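Home / Blog / Interviews / Teaching Robots From the Couch

I'd been bugging Shobha Kaimal for months to let me try Guno, the remote-control setup her little team at Jomen uses to teach robots kitchen chores, and in November 2022 she finally said yes (and made me tea first, bless her).

"You'll be bad at it," she told me. "Everybody is bad for the first hour, then your hands figure it out."

Mine took longer! You hold 2 controllers, you move, and the simulated robot moves with you, a hair behind. Every run gets saved, good or bad. Her colleague Ravindran Pinto goes through them later and decides what the robot gets to learn from.

"We have 3,000 runs and I'd happily throw out 1,000," he said. "People rush. They swing in from the side, they drop the cup, and then they're embarrassed and hit save anyway."

I asked why they don't just use a real kitchen. Shobha laughed – she'd clearly heard that one before. "We will, in February. But in the simulator I can put every bottle back with one key. Do you want to pick up bottles off a floor all day?"

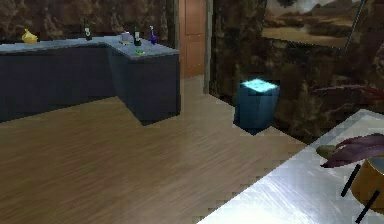
I did not. What surprised me was how much she cares about the boring parts, like the pause before you close your hand on something. Guno users tend to skip it, and she makes them practice. "If you hesitate, it learns to hesitate," she said, "and sometimes I want that. Glass, for instance. Please hesitate with glass."

By my 8th try I'd gotten a cup where it was supposed to go. Ravindran kept the run. He says he'll trim the beginning.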